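I'm looking for someone to run the bookings and the day-to-day at my dance and movement studio in Drasgate, three days a week to begin with, and I'd like to find a person before the spring classes fill up. If you already know you want it, skip to the bottom for how to apply. If you'd like the long version, put the kettle on.

## Who I am and what this is

I run Drurna, a small studio above the old Rison printworks. I teach most of the beginner classes myself (folk dance, a bit of ballroom, and a very gentle Monday session for people with bad knees, mine included). Other teachers hire the place by the hour for everything from tap to tai chi. I started out with one class and a borrowed speaker, and I've got to the stage where I'm answering emails in the car park with my coat on, which isn't good for me or for the people writing to me!

The timetable now has 32 sessions a week on it. I can teach my share of those or I can look after the diary properly, and I've spent the past year proving that I can't do both. In November I managed to promise the same slot to a salsa group and a choir. They were lovely about it and ended up sharing, but I went home and wrote the first draft of this advert that night.

## What you'd be doing

Mostly you'd be the person who knows what's going on. On an ordinary day that means:

- answering emails and the phone, and ringing people back when you said you would
- keeping the booking calendar right, including the boring bits like who still owes a deposit
- opening up for the first class, or locking up after the last one
- greeting people, especially new ones who are hovering on the stairs wondering whether to come in
- taking card payments and sorting out refunds
- putting the week's timetable up online and on the noticeboard by the door
- chasing hirers, kindly, when they run over

There's a bit of lifting now and then — folding chairs, a box of shoes, the heavy mats — and a flight of stairs with no lift. If the stairs would be a problem, write to me anyway. A good half of the work is on a laptop and there's a desk on the ground floor that I could set up for you.

You wouldn't be teaching, and you don't have to dance. Of course if you fancy joining in, all my own classes are free to you, and I'll be quietly pleased.

## What I'm hoping for

I'd like somebody who writes a clear, friendly email and doesn't mind writing quite a lot of them. You'll need to be happy with a spreadsheet, though nothing fancy (I built ours, so it can't be). Some experience of dealing with the public would help: a shop, a café, a surgery front desk, a library, anything where people come up to you with a question and you sort it out.

Patience matters more to me than a list of qualifications. We get toddlers, teenagers, retired couples and the odd hen party, sometimes all on the same Saturday, and each lot thinks the others are too loud.

It would be a real bonus if you speak some Turkish. Several of our regulars belong to the Sarıgül folk group, who rehearse with us and put on two shows a year. The group manages perfectly well with my English and my ten words of Turkish, but the older members would be delighted to have somebody to chat to properly. It's a bonus only, so please don't rule yourself out.

## Hours and pay

The job is Tuesday, Thursday and Saturday. Tuesdays and Thursdays are afternoons and evenings, and Saturdays are mornings through to mid-afternoon. I'm flexible on the exact start and finish, and if you have children to fetch or a bus that only comes once an hour we can work round it.

It's a proper employed post, paid monthly, with holiday and a pension. There's a trial period of 9 weeks, at the end of which we sit down with a cup of tea and both say how we think it's going. I'll send the hourly rate with the full job details as soon as you get in touch, so you won't have to get as far as an interview to find out whether it's any good to you.

I can pay for up to 32 hours of training in your first year too. First aid would be useful to us both, but if there's a bookkeeping course you've had your eye on, tell me about it.

## The space itself

People always ask what it's like to work in, so a few words on that. We have the main room, a small side room that gets used for one-to-one lessons, a kitchen with a temperamental boiler, and a landing where everybody leaves their bags in spite of the hooks. The main room is the one that pays the bills. What hirers want from it is very simple: a lot of clear floor, plain walls and no pillars to bump into. I've got a soft spot for wood-look floors and pale, quiet walls, and it's the look I keep coming back to whenever I think about how a dance room should feel.
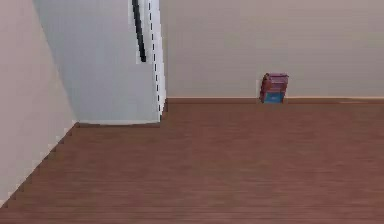

## How to apply

Please don't send me a five-page CV. What I'd like is:

1. A letter or email, a page at the most, telling me a bit about yourself and why this appeals.
2. A short list of the jobs you've done, paid or unpaid, with rough dates. Gaps are fine and I won't quiz you about them.
3. Your answer to this: a hirer rings at ten to six, furious, to say another group is in their slot. You look, and the calendar says they're both right. What do you say first?

Send it to the studio with "Front desk" and the reference 2606 in the subject line so it doesn't get lost among the class enquiries. You can also drop a paper copy through the letterbox on the street door, the green one. If you'd prefer to record yourself talking instead of writing, a voice message is fine by me. The studio phone's extension is 3227 and it goes to an answering machine when I'm teaching, so do leave your name slowly and your number twice!

## What happens after that

I'll read everything myself and I'll reply to everybody, even if it's a no. I've applied for enough jobs in my life to know how horrible the silence is. If it looks like a match, I'll ask you in for a chat and a walk round, and then for a paid evening shift so you can see the place when it's busy. Thursday is best for that, when the beginners are going out as the folk dancers come in and the landing is chaos.

You're welcome to bring a friend to the chat if that makes it easier, and tell me beforehand about anything you need, whether it's large print, a quieter time of day or a chair with arms.

I'll keep the advert up until I've found the right person, and I'll take it down the same day. If you're not sure whether you're what I'm after, come along to any beginners' class, have a look at how we do things and grab me at the end. I'm the one changing her shoes on the bottom stair.

Posted 1/31/24, Drurna, Drasgate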